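Cleltari Deck Bag, 40 litre

Home / Travel luggage / Ferry and island bags

The Cleltari is a soft holdall made for people who reach their holiday by boat. It has no wheels. We tried wheels on a sample and took it down a car ramp with a lorry behind us, and that was the end of the wheels.

It carries on two long handles, on one padded shoulder strap, or on your back with the straps that live under the rear flap. Most owners use all three between the ticket office and the top of the stairs, where the luggage racks are full and someone is asleep across the only free bench.

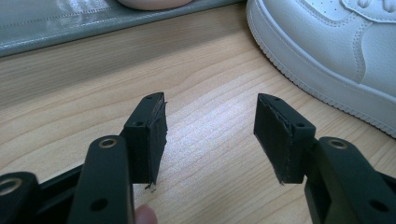
The main compartment opens along the full length of the top, so you can get at a jumper without unpacking your swimming things in front of a coach party. Forty litres is enough for a week if you are sensible and a long weekend if you are not. There is a flat pocket at one end for tickets and passport, with the zip facing inwards, and a deeper one at the other for the sandwich you will buy in a panic because the café queue looked long.

The fabric is a coated polyester. It shrugs off spray and a decent shower. It is not a dry bag, and if you put it down in the puddle that every car deck keeps in reserve, the bottom will cope for a while and then it won't. The base panel is double thickness and wipes clean. We'd suggest wiping it before it goes on a hotel bed.

Why no frame?

Because it has to fit under seats that were plainly designed by different people. The bag squashes. Half full, it folds down with the two side straps and behaves itself. Completely full, it is a sausage, and should be treated with the respect due to one.

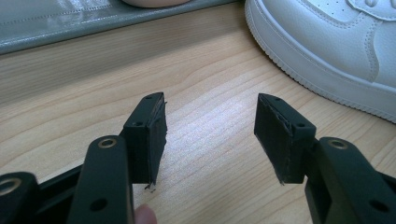

Colours

Harbour blue, olive, and a yellow we call Fiore, which outsells the other two in summer and is sent back more than both in September. It is very yellow. You will find it at once in a heap of other people's bags, and so will everybody else.

Sizes and details

Capacity: 40 litres
Outer pockets: 2
Handles: webbing, stitched through the base
Shoulder strap: removable, padded
Back straps: stowable
Lining: plain grey
Washing: sponge and mild soap, dry away from the radiator

Goes with

The Purkeo pouch clips to the ring inside the main compartment and holds keys, coins and seasickness tablets, in whatever order you expect to need them. The Zukatus rain cover fits over the whole bag and packs into its own pocket. It is sold separately, and yes, we have had the emails.

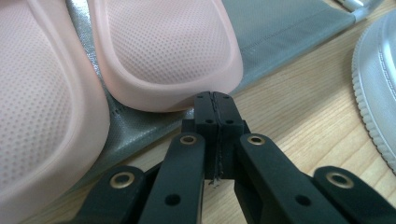
Where it comes from

Hanna Laskowska drew the first version after years of island hopping with her father's canvas kitbag, bought in 1985 and by then held together largely by habit. She kept the long opening and the wide handles. She dropped the brass buckles, which had a way of catching on other passengers — usually ones who were going to be on the same boat for eight hours.

Delivery and returns

Orders leave us within two working days. Smaller islands take longer, and we can't hurry a boat that isn't running. If the bag doesn't suit, send it back unused within 30 days and we'll refund it. Sand counts as use.

Repairs

Zips and straps are mended free for eight years. Please empty the bag first — all of it, including the end pocket with the sandwich in.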